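Review: the Flaltine server service cell, seen at the Toritmont open day

I went to the open day at Toritmont in April with my colleague Xiaoqing Pan. We repair used servers in a small workshop, and we wanted to see if the Flaltine cell could be of use for people like us. The visit was free, but you had to register before.

The Flaltine is one arm on a bench, with a two-finger gripper and a small camera at the wrist. The operator guides it from a desk beside the bench. Vichien Kaewmanee gave the demonstration. He spoke slowly and answered every question, also the ones about money, and I thank him for that. The group was nearly 30 people, so from the second row it was difficult to see the bench. Fortunately the wrist view was shown on a large screen.

What I liked: the arm moves quietly, and the operator can stop it at any moment with a foot pedal. The screen is very sharp. I could follow the small parts of the board better than I do at home with my lamp and my glasses. The fingers are also thinner than I expected from the brochure.

What I liked less: the gripper takes much place at the lower side of the view, and the operator has to remember what is behind it. Bare metal also shines strongly in the camera. Xiaoqing asked for a softer light, and Vichien said that one can be ordered separately. For me it should be in the box.
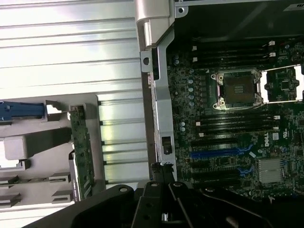 Wrist camera view: the gripper at the metal rail, with the Dell board and its open processor socket on the right.

The training takes 700 minutes in total, divided over several mornings. For us this is a lot, but the manual is well written and I would rather learn slowly than break a board. Cernevier makes a cheaper arm, which I have not tried, so I cannot compare them.

My opinion: a good machine for a big repair centre, still too much for a workshop of two persons. I give it four stars out of five. If you go to the next open day, come early and stand at the left side of the bench.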